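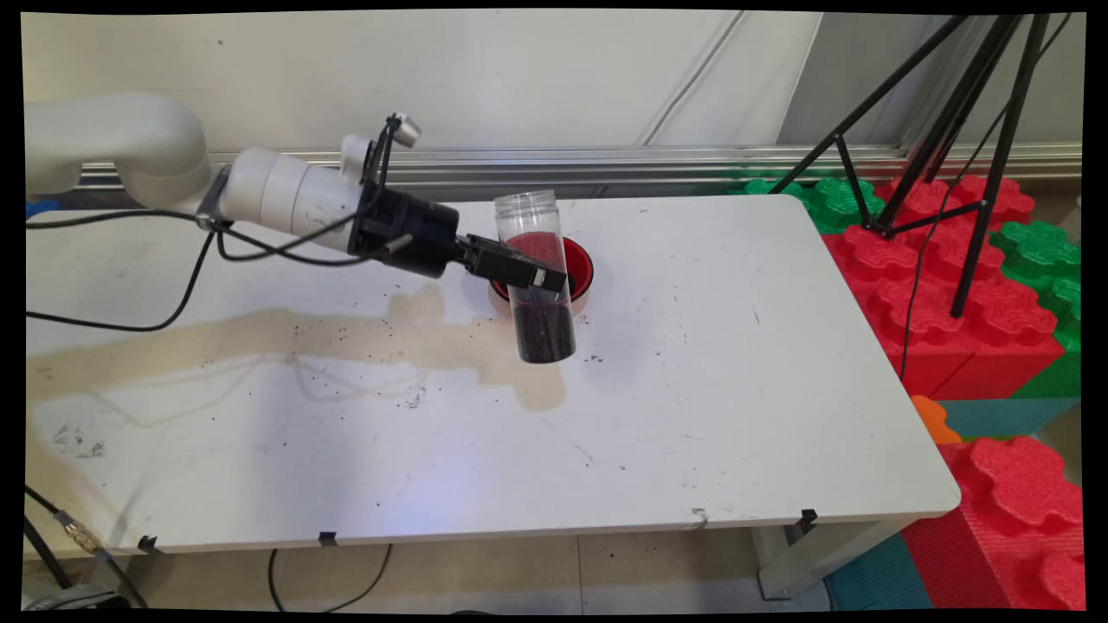
Re-zeroing the wrist before touching the gripper offsets saved us most of a shift, according to one site that runs the same cell, and the Illia team has since asked that the order be written down. It is now the order used below.

Famutik pour cell -- setup and maintenance notes

Scope: one white arm, black gripper, one table. Task: grasp a clear jar of dark granules and pour into the red bowl. The data card for the recorded episodes (855 in the current release) is kept in the Chege repository.

Setup order

1. Power down. Check the cable loops over the wrist and along the left side of the table. Leave enough slack for full wrist rotation.
2. Re-zero the wrist.
3. Load gripper offsets. Close on an empty jar, hold for 9 seconds, and check for slip.
4. Set the bowl. Run 3 dry pours with an empty jar before filling.

Routine care

- Wipe the grey fingertips every 6 sessions, or sooner if the grip drifts. Granule dust lowers friction on clear plastic.
- Sweep spilled granules off the table at the end of each run. Grit under the bowl changes its height.
- Staining on the table top is cosmetic. Do not use solvent on it.
- Check the table clips along the front edge after moving the table.

Known faults

Jar rotates in the grip during tilt: clean the fingertips, then repeat step 3. Do not raise grip force first -- the jar wall flexes and the pour angle is no longer reliable.

Wrist stops short of its commanded angle: usually a snagged cable. Return to step 1.

Changed in November: offsets moved from the Ravport controller to a local file. Old calibration files will not load.

Print this page | E-mail this page

This site uses cookies to remember your display settings. Accept | Decline

© Famutik | Contact | Back to top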